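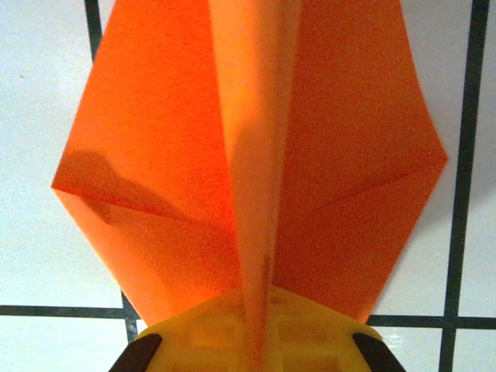

Paper is the hard one

Steel's easy. Plastic bottles, easy. Ask anyone at Zallska what keeps them at the bench past dinner and they'll say paper, usually with a bit of swearing.

The lab takes up the back half of an old tile showroom. Two arms, one kettle, a lot of origami. The job this season is a straight comparison — the Sinda gripper against the Erkitari, same arm, same wrist camera, same folded models. Pick it up, turn it, put it down, don't crush it. Sounds like nothing. Took them since February to get a fair test going.

Suqin Han does the folding. She used to do one model at a time and now does whole evenings of them, in whatever colour the shop has. Orange is good for the camera, she says, because it stands out from the white mat. White paper was a disaster. The software lost it against the mat every second try.

"People send us foam cubes," says Karim Tarawneh, who runs the trials. "Foam forgives you. A fold doesn't. You squeeze it wrong once and that model is finished, you cant use it again."

So far they've logged 837 attempts with the Sinda. 681 came out clean, meaning no new crease and no drop. The Erkitari has only had 400, partly a late delivery, partly a controller that kept losing its settings overnight. Tarawneh won't give me a number for that one yet. Not fair to it, he says. Fair enough.

What he will talk about is feel. The Sinda closes quickly and then settles. The Erkitari creeps in, which Han likes and he can't stand. Slow is gentle but slow also drags, and a dragged flap curls under. They've argued about this for weeks. Both of them showed me logs to prove it. I couldn't tell from the logs.

The camera is a whole other fight. Mounted at the wrist it gets a lovely close look at the paper and not much of anything else. Henrique Esteves, who wrote the vision side, wanted a second one overhead. Budget said no. He now leans on the grid lines of the mat to work out the tilt, and grumbles, and it works better then he expected.

Next up is thinner stock, then a damp day if the weather co-operates. Han has already started folding. The kettle's broken, by the way.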